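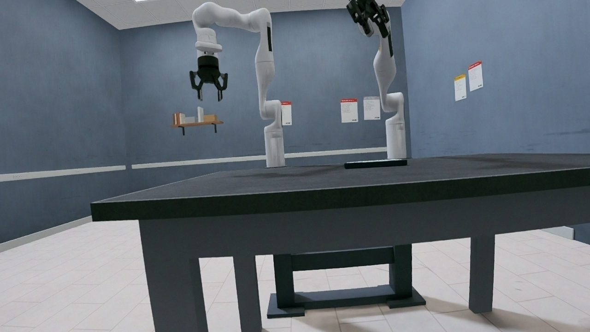 Siham Metwally wants to know if Fuson is one of those sequels where you have to rewatch everything first, and nope, you really don't! I wrote it so my mom could walk in cold.

Fuson is my second space movie, and it opens this February on 200 screens through Sasitgate (the first one, Jaber, got a tiny run and a very loud fan club).

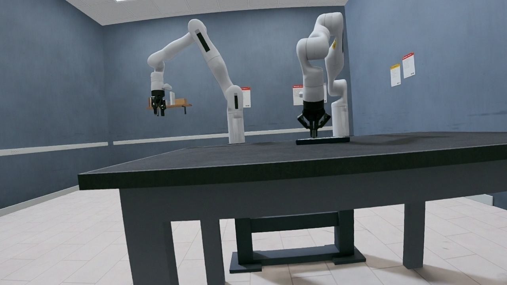 We pick up with the crew of the Pokitz, 338 days out from home, low on air and sick of each other, and then a distress call comes in from a ship that was scrapped years ago. It's funnier than Jaber, and there's a lot less standing around on the bridge, I promise. 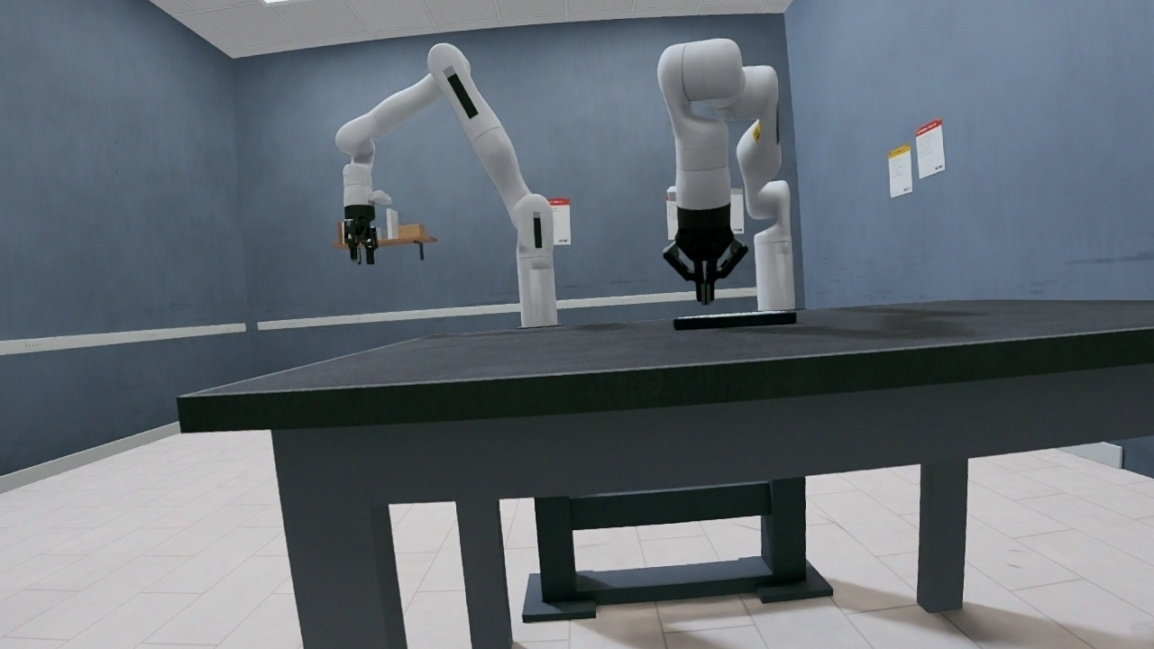 Two white robot arms and a dark table.

Press screening requests go to the Sasitgate publicity desk, and I'm around for interviews most mornings after ten.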